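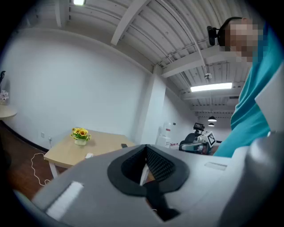 Ticket 224: pendant lamps in the big white room keep flickering

Status: open, waiting on parts
3 comments · 2 shares

Okay, starting this log so I stop repeating myself in the hallway. The long fluorescent panel under the beam is fine, and so is the little ceiling light. It's the two dark pendants farther back that are driving me up the wall. They flicker for a bit, settle down, and then one of them drops out completely (usually the one hanging lower, but it's not loyal).

What I tried first

New bulbs, obviously. I put in a pair of Ulturas from the supply closet and got a whole quiet afternoon out of them, so I closed the ticket and felt very pleased with myself. Flickering again by 10 the next morning. Ticket reopened, with apologies to everyone who got both emails!

Then I swapped the two bulbs between the lamps, and the trouble stayed with the lamp and didn't follow the bulb. So the bulbs are okay. I put them back the way they were and wrote A and B on bits of tape stuck to the cords, A being the bigger one. Please leave the tape alone until this is done.

The dimmer

I should have looked at this sooner. The pendants are on a Barbieri wall dimmer that was put in back when they had the old style bulbs, and the label inside the cover gives a minimum load that two LEDs don't come anywhere near. With the slider all the way up, the flicker gets a lot better. At half, it's a disco. I've left it all the way up for now and put a note on it, so if the room feels bright, well, it is.

I also plugged a desk lamp into each of the two low outlets on the white wall and left them on for over 3 hours. Steady as anything, both of them, even while pendant B was doing its thing. They're on another breaker according to the panel list, so that only tells us so much, but I wanted it written down.

Still bugging me

The dimmer doesn't explain B cutting out altogether. I think there's a loose connection up where it hangs, and I'm not opening that myself. The ceiling is corrugated metal and I don't own a ladder I trust that high. Waltska did the original wiring and their electrician can come in March with a lift.

Parts: one LED-rated dimmer ordered through Wendimska, plus a spare socket in case B needs it.

For whoever picks this up

Breaker for the pendants is number 10, and the label is nearly rubbed off, so bring a flashlight. If B goes dark again before the visit, turn that breaker off and leave it off, then add the time of day down in the comments. The fluorescent panel is enough to work by.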